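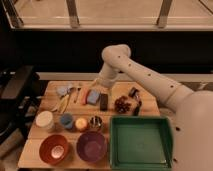

Jan 13, 2023
Arm bench, Akach cell. Wrist cable, finger pads, re-zero.

Carried over from the last entry: joint 5 was throwing a following error on long reaches to the back row, always with the elbow high and the forearm coming down steeply. Cleared with a reset each time, so it got left. Not leaving it any longer.

Powered down, isolated at the wall, tagged. Took the wrist cover off (four small screws, one already chewed, replaced it from the Deton box). The encoder lead had been rubbing on the inside lip of the cover where it comes round the bend. Outer jacket worn through, shield showing, conductors okay as far as I could tell with the magnifier. Wiggled it with the meter on and got no dropouts, but I don't trust it. Swapped in the spare lead and dressed it with a bit more slack, with two ties on the inboard side and none on the outboard. The old one is bagged and labelled in the second drawer. Please don't put it back in the spares bin.

Spare lead stock is now zero. Order put through to Brimuvitz this morning, part code is on the drawer label.

Finger pads next. Left pad was glazed and lifting at the tip. Peeled both, cleaned the fingers with isopropyl and a lint-free wipe, new pads on, clamped for an hour while I had lunch. Pads go on as a pair even if only one looks bad, otherwise the grip centre shifts and the small round things roll out sideways.

Closing force after the change: 8 N at the low setting on the pocket gauge, same as before.

Re-zero. Ran the homing routine from the Rizvi controller page, then touched off on the bench datum three times. First two agreed, third was out in Z and I found I'd left the hex key under the plate. Did it again properly. Offsets saved over the old file, old file kept with the date in the name.

Laid the standard kit out again in its rows and ran slow hover passes over the back row, gripper open, no picks. Speed limited to 600 mm/min for these. Watch the tray side if you edit the path: the upper link comes across low there and the tray wants to stay forward.

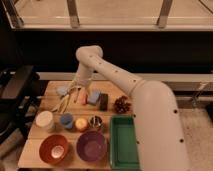
Hover pass, back row, left-hand end. Forearm close to vertical.

That pose is near enough to the one that used to trip it. No following error on joint 5 in 683 moves. I'd like to see a longer run before I call it fixed. The log from the bad week went 1375 moves between the first fault and the second, so today's figure doesn't prove much.

Noticed while I was there:

- Base bolts checked with the torque wrench, all fine, paint marks redone in white.
- Slight tick from the shoulder on a fast reverse. Was there in spring too. No change that I can hear.
- Fan filter on the controller was grey with fluff. Vacuumed, refitted. Should be on the monthly list and isn't. Added it.
- E-stop tested from both sides of the bench, drops out straight away.
- Grease gun is nearly empty.

To do: overnight hover loop at normal speed with the new lead, then picks at low force, soft items first. Cover screws to be nipped up again after the overnight run. Tag is off and the cell is usable in slow mode only until the loop result is written in here.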